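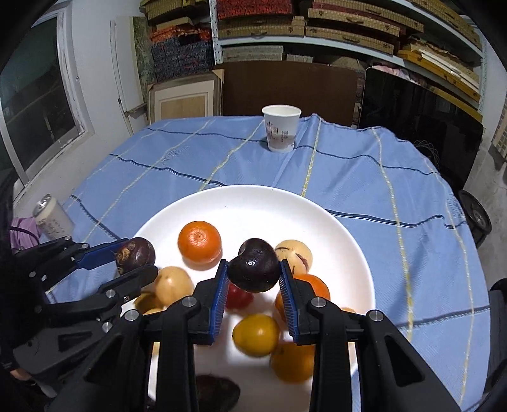

Do ribbed finger pads let a hand-held gripper hold smooth, round fruit with less squeeze than flat pads do?

With firm, glossy fruit they do, as long as the ribs run across the direction of slip and the pads meet the skin near the widest part of the fruit. On skins with a rough or waxy texture the difference was too small for us to separate from the habits of the person holding the tool.

List: Munimside gripper list
Subject: Re: Ummont hand-held pair, ribbed vs. flat pads on produce
Attached: slip log, pad drawing, controller settings

Replying to the message from last week inline, since several of its points need separate answers. The short result is above. What follows covers the method, the parts that went wrong, and one change to the mounting that I would recommend before anybody else repeats the test.

> We have been running the Ummont hand-held grippers with the flat pads
> they ship with. Boxes, cups and cloth are fine. Round fruit is not. Small
> stuff squirts forward out of the fingers when the operator squeezes, and
> the operators respond by squeezing harder, which makes it worse. Has
> anyone tried the Thaler ribbed pads on the same fingers?

Yes. The blue ribbed pads on our pair are the Thaler ones, fitted to the stock black fingers. We ran them from late June into July, first on the bench and then in two-handed work with a plate of mixed fruit. The forward ejection you describe is a geometry problem first and a friction problem second. The Ummont fingers angle inward, and the angle between the pad faces changes as the hand closes. With a small object the tips arrive late and the rear of the pad does most of the pushing, so there is a net force toward the open end. More squeeze raises that force along with the friction, and beyond a certain angle friction loses regardless of how hard the trigger is pulled.

Ribbed pads move that limit. They do not remove it. For fruit near the lower end of what the fingers can close on, you will still see it walk forward if you grab with the rear half of the pad.

> What we would like to know is whether the improvement is real or whether
> it is just that new pads are clean pads. Our flat ones have been on since
> spring.

A fair objection, and the reason we bought a fresh set of flat pads before starting. Both sets were wiped with the same cleaner before each block, and the blocks alternated. The log holds 892 grasps in total, split as evenly as the schedule allowed. A grasp counts as held if the fruit is lifted clear of the plate, moved to the second tray and released there on purpose. A slip is any loss of contact before release. Sliding in the pads without loss of contact is marked separately, because operators disagreed on what to call it and I did not want that argument inside the main number.

With the ribbed pads we had 14 slips. I am not going to quote the flat-pad figure as a ratio against it, because one block of flat-pad work was done with a loose linkage bolt that we only found afterward. The rows are flagged in the attached file. With those rows in, the flat pads look terrible. With them out, they look merely worse. Either way the order of the two pads does not change.

> Which fruit did you find hardest? We have trouble with anything dark and
> shiny, though I suspect that is the tracking and not the grip.

Two different problems, as you suspect.

For grip, the hard ones were pepino melon and the dark purple, glossy, somewhat heart-shaped fruit that come in the mixed box. Pepino is smooth and bruises early, so the usable range between "falls" and "marked" is narrow. The heart-shaped ones taper, and if the pads land below the shoulder they climb the taper and let go. Mandarin was easy with either pad; the peel has enough texture that the ribs add little. Mangosteen was also easy. The rind is hard, and where it is scarred the pads bite well.

For tracking, dark and glossy fruit gives the wrist camera a moving highlight in place of a stable feature. The Vorex controller weights image features over finger encoder data by default when it estimates whether something is held. With a dark fruit between black fingers it will sometimes report an empty hand. We lowered the image weight and raised the encoder weight, and the false reports mostly stopped. The settings file is attached. Please check it against your firmware before loading it; the field names changed in the last release and the old names are ignored without a warning.

> Are you logging squeeze force directly or inferring it?

Inferring it, from trigger travel and the finger encoders, with a load cell between the pads at the start and end of each block as a check. The check drifted by more than I would like on the left-hand unit. I would treat our force column as good for ranking the pads on one unit and not good for comparing left with right, or our site with yours.

The sampling rate is 300 Hz on both hands. That is more than the inference needs, but the slip events are short and at the default rate a fair number of them showed up as a single odd sample that could be anything. If storage is a concern, log at the higher rate only while the trigger is pressed. The Vorex controller supports this under triggered capture.

> Did you mount them per the Thaler sheet? The sheet seems to assume a
> parallel jaw.

It does assume a parallel jaw, and this is the one thing I would change.

Mounted per the sheet, the pads meet at the rear first on the Ummont fingers. We put a 2 mm shim under the tip end of each pad, which brings the faces closer to parallel at the opening used for most fruit. The drawing is attached. Ejection on small fruit dropped noticeably after this, and operators stopped correcting with their wrists. All the numbers above are with the shim in place, on both pad types. We did a short set without shims, but it is too short to report and I have left it out of the file.

The cost of the shim is at the closed end. The fingertips now touch before the rest of the pad does, so picking up thin objects flat off a table is fussier, and full closure reads as slightly open on the encoder. Re-zero after fitting. If you forget, the controller will think it is holding something all the time, and the grasp flags in that session will be useless. We lost most of a morning to this.

> Last question. Is the ribbed pad worth it if the final target is the arm
> and not the hand-held tool?

Depends on whether the arm gets the same fingers. Ours will. We plan to move the same fingers, pads and shims to the arm, so that the contact behavior in the recordings matches what the arm sees. If your arm carries a different jaw, I would match the pads to that jaw and accept some operator complaints on the hand-held side. Recordings made with a better grip than the robot has will teach it to lift too early.

One point on that. People using the hand-held tool compensate for a poor grip without noticing. They tilt the wrist to cradle the fruit, or press it against the plate or a neighboring fruit while closing. With flat pads this showed up in a large share of the successful grasps when I went back through the video. With ribbed pads there was less of it, though it did not go away. On a crowded plate it is difficult to avoid touching the neighbors with the outside of a finger, and I would not try to train operators out of that. Pressing on them for support is a different matter, and we now mark it.

Other notes, in no particular order:

The ribs collect residue. Juice from one overripe fruit was enough to make the next several grasps slide. A soft brush works better than a wipe, followed by a dry pass. Allow time for this between blocks.

Cloth under the plate is a mixed blessing. It keeps the plate from skating when a finger pushes the rim, but a finger that misses low can catch a fold and drag. Pull it tight before each run.

In two-handed work, with one fruit already held by the left unit, the right unit tends to get a worse approach angle because the operator is protecting the left. Slips on the right hand went up in those runs. I have not separated that effect by pad type and do not think the sample supports it.

The linkage bolts need a check before every session. Ours had backed out by around a quarter turn when we found the loose one, and the play at the fingertip was easy to feel by hand once we knew to try it. Thread lock has held so far.

What I do not have is anything on wear. The pads look the same to me as when they were fitted, but we have no measurement from the first day to compare with. If somebody on the list is about to open a new set, please take a rib height reading before mounting – even a caliper number at the tip and at the rear would do – and post it. I will measure ours at the end of the next set of runs.

I would also like to see the Vorex settings tried by a site using a different wrist camera. The weights were tuned on our lighting, late in the day with dark windows, and the highlight problem may look quite different in daylight.

Attachments are on the list server in the usual folder.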